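How do I melt chocolate for dipping without it going streaky?

Asked by Jana Oltmanns in Sweets & Baking
Nov 25, 2023

Hi all! I've caught the candy bug in a big way this fall and I'm making dipped orange peel and caramels for everyone I know. The caramels came out great (so chewy, I'm thrilled) but the chocolate is driving me up the wall. It looks beautiful and shiny when I dip, and by the next morning it has gray streaks and goes soft the second you touch it. I've been using the microwave in short bursts, 300 grams of dark chocolate at a time, straight from the bar.

Do I need a real double boiler? My sister swears by hers, but my kitchen in the Egilsson building is tiny and I'd love to skip another pot if I can. I don't own a candy thermometer that reads low enough either, mine starts at 100 and is meant for sugar. Would chips be easier? Any help is welcome, I have 21 boxes to fill!

2 replies

Kenji Kapoor

Oh, I love this subject! What you've got is bloom. Your chocolate is losing its temper when it gets too warm, and then the cocoa butter sets up any old way as it cools. It's still perfectly good to eat, so don't throw any of it out.

You don't need a double boiler. Any metal bowl that sits snugly on a saucepan will do the job. Put an inch of water in the pan, bring it to a simmer, then turn the heat off before the bowl goes on. The bottom of the bowl shouldn't touch the water. Chop the chocolate fine, put two thirds of it in the bowl and stir until it's melted. For dark chocolate you want to reach 115 to 120 F and no more.

Then lift the bowl off, wipe the bottom dry, and add the rest of the chopped chocolate a handful at a time, stirring the whole while. You're cooling it down and seeding it at once, and it's so satisfying when it starts to thicken and turn glossy! Dip when it's between 88 and 90 F. A cheap instant-read thermometer will cover that range just fine.

I keep one bowl for melting and a smaller, deeper one for dipping, because a deep pool of chocolate covers a caramel so much better than a wide puddle.
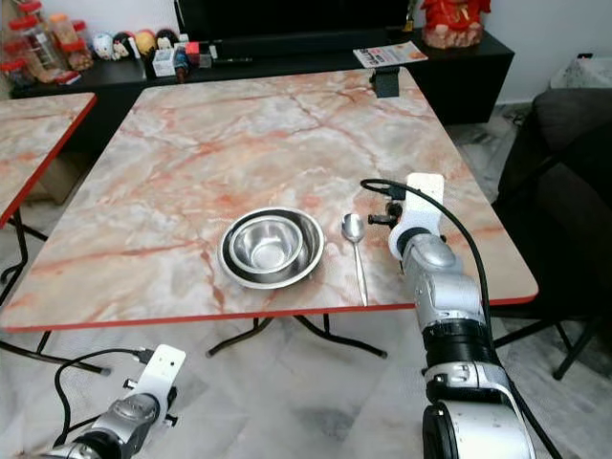

Two steel bowls and a spoon.

Test it before you commit. Smear a little on a scrap of parchment and leave it for five minutes in a cool room. If it sets shiny and snaps, go go go. If it's still tacky, stir in a bit more chopped chocolate and try again. And get every bowl and spoon bone dry first, as even a few drops of water can make the whole batch seize into a grainy lump.

On chips: I'd stay with bars. A lot of chips are made to hold their shape in a cookie, so they melt thick. I had a bag of the Plirodska ones last September and it was like dipping into frosting. (Lovely in cookies though!)

One more thing, let your caramels come to room temperature before you dip. Cold centers can crack the shell. Post how the orange peel comes out, I've never tried it and now I want to.

lurislow_baker

microwave is fine i do it all the time. half power, stir every 20 seconds, stop when there are still lumps and let the lumps melt on their own. dont put them in the fridge after

Jana Oltmanns

Thank you both!! Tried the saucepan way tonight with a small batch and the parchment test set up shiny on my second go. The first was tacky so I added more like you said. Orange peel is drying on the rack now and I'll do it tomorrow. Kenji, do you reuse the leftover chocolate in the bowl or is it done for?

Kenji Kapoor

Reuse it! Spread it on parchment, let it set, break it up and melt it with the next batch. Just pick out any crumbs of peel first, or stir in some nuts and call it bark.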